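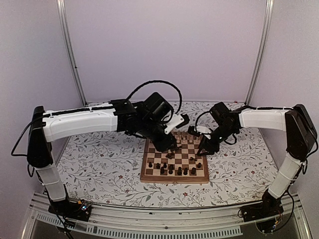
Brutow manipulation group: minutes of meeting, 1/2/22

Held at Lukdale, small meeting room and by call
Chair: Anathi Xaba
Notes: Sarahí Mendoza
Apologies: none received

1. Minutes of the last meeting
Agreed with one correction. Under item 4, "wrist offset" should read "wrist delay". The action on cable strain at the elbow joints is closed.

2. Chessboard task, state of the data
The set now holds 2,040 recorded episodes. Of these, 676 begin with one or more pieces lying down and the rest begin with all pieces standing. The group had planned an even split at the last review. It was agreed to record only fallen-piece starts until August and to leave the standing starts as they are.

182 episodes are flagged for a mismatch between the wrist and fixed camera timestamps. AX asked that these be kept on disk but left out of training. They are not to be deleted until the Amard logging change has been checked against them.

3. Grasping pieces that lie on their side
SM reported on the two labelling schemes. Scheme A gives one grasp point per piece, at the centre of the visible outline. Scheme B gives two points, base and head, so the direction of the piece is known before the gripper closes. Pawns are the hard case. With a round head and a flat base they can be picked up well enough under either scheme, but under A the policy often sets them down head first and they fall again.
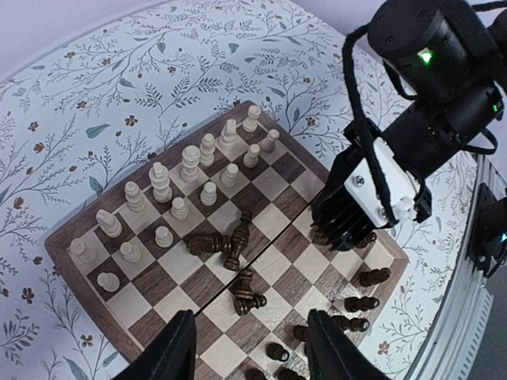

Pieces that touch or cross each other are labelled one at a time, starting with whichever lies on top. Where the other arm's gripper covers part of a piece, the labeller marks only the end that can be seen and sets the second point to "unknown". A guess at the hidden end made results worse in the small trial, and the written guide will say so.

On the held-out starts, scheme B stood the piece up on the correct square in 71 per cent of attempts. Scheme A was lower, but it was run with the older gripper settings and the two figures should not be compared in print until A has been repeated.

4. Use of the second arm
At present the left arm and the right arm each take the pieces nearest to them, with the split fixed before the episode starts. This is simple to record. It wastes time when most of the fallen pieces are on one side, and the idle arm sometimes waits where it blocks the view of the other. The proposal from Soriano is to let the policy choose the arm at each step, with a rule that the arm not in use draws back from the board. 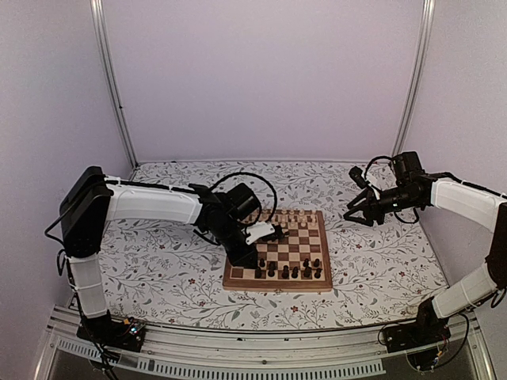 Anathi Xaba said she would not support the change until the fixed split had been measured properly, as there would otherwise be no baseline to set it against. She also asked how far "draws back" meant, and whether the distance would be the same for both arms. It was left that SM will write the rule down as a joint position for each arm and send it round.

A question was raised about the light pieces — whether they should be disturbed as well. Not for now. They stay in their starting rows so that errors can be put down to the dark side alone.

5. Actions
SM: repeat scheme A with current gripper settings.
SM: joint positions for the waiting arm, for comment.
AX: check flagged episodes against the Amard logs.
AX: reply to Soriano on item 4.
Both: revise the labelling guide, section on covered pieces.

6. Any other business
The printed table covering is to stay on for all remaining recording. A plain one will be tried as a separate test set, size to be agreed.

Next meeting to be set by email once the scheme A runs are in.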